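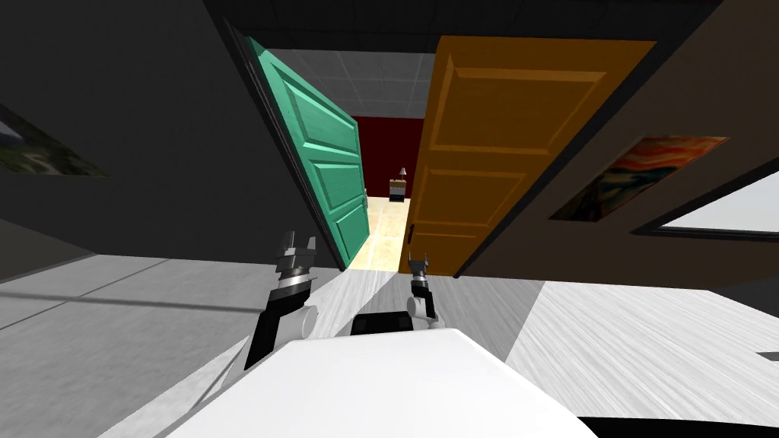

Jamix is a simulation kit for two-armed mobile robots, sold by Witkowska. It consists of a set of furnished indoor rooms, a robot model with two arms and grippers, and a group of household tasks built around doors, drawers and small furniture. The kit is used by software teams that want to try out a control program on a computer before running it on a real machine. The current version is Jamix 2, released on 2020-07-20.

History

Work on the kit was started by Lungile Ntuli, who had been writing door-opening tests for a service robot at Saltitz and wanted rooms that could be changed without rebuilding a lab. The first version had a single hallway and one door type. It was passed between a few teams as a download and had no manual.

Witkowska took over sales and support before the second version. Rosário Magalhães joined as lead developer and rewrote the contact model, the part of the program that decides what happens when a finger touches a handle or a door edge. The price list and the support terms were also set in that period.

Contents

The kit is delivered as a download with a license key. The room set is named Skostthorpe after the first test building, and includes bedrooms, hallways and a kitchen. Wall colors, floor types, lighting and pictures on the walls can be swapped by hand or at random. Doors may be single or paired, and each one can be given its own weight, hinge stiffness, closing force and handle type.

The robot model has a pair of arms on a wheeled base. Users can drive it with a hand controller, with a recorded motion file or with their own program. Views can be taken from the body or from either wrist, and joint positions and gripper force are saved along with the pictures.

Door tasks

The door tasks are the best known part of the kit. A run begins with the robot at a set distance from the door, and the program has to bring a gripper to the handle or the door edge, move the door through a given angle and stop without hitting the frame. In the paired version, both arms may be used at once. A run is scored on the final door angle, the time taken and the highest force on the fingers.

Wrist views are harder to work with than body views. The picture turns as the wrist turns, so a door that stands upright in the room may show up at a steep slant, and the fingers can cover part of the panel. The manual advises training on both kinds of view – programs trained on body views alone tend to lose the handle at close range.
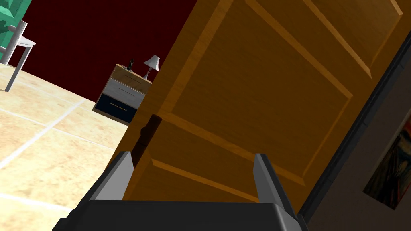
Can Jamix be used without a real robot?
Every task in the kit runs entirely on a computer, and no hardware from Witkowska or any other maker is needed. A real robot only comes into it when a team wants to compare its results with the simulated ones.

Licensing and price

There are two licenses. The study license is free for schools and covers the bedroom and hallway sets. The full license costs 2,000 dollars a year and adds the kitchen, the random room generator and support by email. It covers up to four computers at one site. Extra computers are charged separately, and the license does not carry over if a team moves its work to an outside hosting service.

Updates are included while a license is paid up. When it runs out, the last installed version keeps working, but new rooms cannot be added.

Reception

Users have generally spoken well of the door settings and the wrist views. The most common complaint is the load time of the larger rooms, which was shortened in a December update but is still long on older machines. Some users have also noted that light on shiny floors can look washed out, and that this affects programs that depend on color.

Lungile Ntuli has said that the closing force on the heavier doors was set too low in the first release of Jamix 2. The values were corrected later, and scores from before and after the change should not be compared directly. The older values are kept in a separate settings file for teams that need to repeat earlier runs.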